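Gear > Teaching by hand > Hand-held grippers

Zostuneck Hand-Held Gripper — our notes and what's in the kit
Posted in July by the Seditport shop desk

I've wanted to stock one of these for ages, so forgive me if I run on a bit! The Zostuneck is a two-finger gripper you hold in your own hand, with a wide-angle camera looking down over the fingers. You pick things up with it, put them down, tidy, fold, pack, whatever you're trying to teach, and the recording goes off to train your arm later. No arm in the room, no leader-follower rig bolted to the bench, no lag.

I came to it from remote control. We still sell the Skorov pendant and I still like it, but teaching a cluttered job through a pendant is slow going. Your wrist wants to do one thing and the joystick wants another. With the Zostuneck I squeeze, the fingers close, and I can feel when I've got hold of something soft.

Soft, messy stuff is where I've had the most fun with it. Clean blocks on a clean bench are fine for a first afternoon, but people mostly write to us about bedrooms and toy bins and laundry, and they want to know if the fingers cope with small odds and ends on cloth.

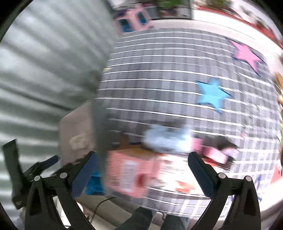
My advice is to slow down. Everyone swings the thing about like their own hand in the first session (I did too), and then half the recording is a smear and the tracking drops out. Move at the pace you'd use carrying a full cup of tea. Come in from the same side a few times, then change your angle, then change the layout. I aim for 50 good goes at a task before I bother training anything, and I bin the ones where I fumbled — unless I recovered nicely, in which case I keep them, because a recovery is worth having.

The finger pads slide off and swap over with a small hex key. They do wear, particularly if you're grabbing at rough fabric all day, so grab a spare pair when you order. The spring is a bit stiff out of the box and loosens up over the first week or so. If your hands are on the smaller side like mine, the Đào grip sleeve is a good add-on and fits without any fiddling.

What you get
Gripper with camera mount, part no. 2206
5 pairs of finger pads
Charging lead and hex key
Soft carry case

Battery life is 90 minutes of recording, and my forearm gives up well before that. Take breaks! Tired demos look tired, and your arm will learn every wobble.

One gripe: the record button sits right where my thumb rests, so I've ended up with plenty of very short recordings of nothing much. Zostuneck say you can set it to a double press in the settings menu, and I'd do that first thing.

Colour is black only for now. If you want a matched pair for two-handed work, put a note on your order and I'll send two that have been calibrated together.

We use cookies to remember your cart and see which pages get visited. Accept or manage your choices.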